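**Table linen** is cloth used to cover or dress a table, either for protection or for appearance. The term takes in tablecloths, runners, placemats and napkins. The name comes from flax linen, though most of it today is cotton, polyester or a blend of the two.

## Types

A tablecloth covers the whole top and hangs over the sides. The hanging part is called the drop. For everyday meals a drop of 7 to 10 inches is common, while banquet cloths often reach the floor. A runner is a narrow strip laid along the middle, and a placemat marks out one setting and catches crumbs and spills.

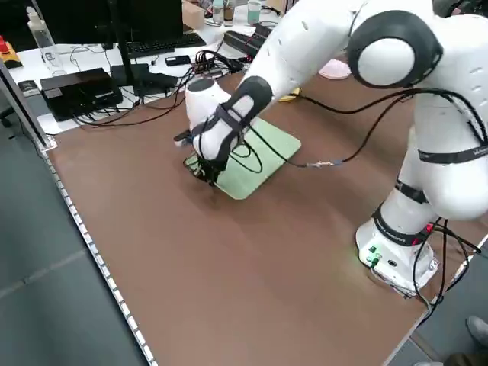

**What is a silence cloth?**

A silence cloth is a thick pad, usually felt or brushed cotton, laid under the tablecloth. It softens the noise of dishes and keeps heat from marking the finish of the table. It is cut slightly larger than the top so that it stays out of sight under the drop.

## Weaves

Damask is the traditional weave for formal cloths. Its pattern is made by changing the direction of the weave, so it shows on both sides of the fabric. Plain weave is cheaper and wears well — most restaurant napkins are made this way. Huck, a weave with small raised floats, soaks up water easily and is more often seen in towels.

The mill at Skestville wove cotton damask until the town's second mill closed. An inventory compiled by Bernice Agyeman lists 1,637 pattern cards from its looms, the largest share of them floral borders.

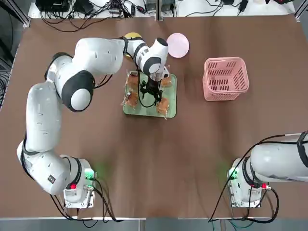 Many of the Skestville borders were later copied by the Plisley works, which printed them on plain cotton. The printed versions were lighter and cost less, but the color faded sooner and appeared on one side only.

## Care

Cotton and flax can be washed hot. Wine and fruit stains should be rinsed in cold water before washing. Flax is easiest to iron while damp, and damask is pressed first on the back, then on the front to bring up the shine. Cloths kept for long periods are best rolled on a tube — sharp folds weaken the fibers along the crease.

## See also

- Napkin folding
- Oilcloth
- Place setting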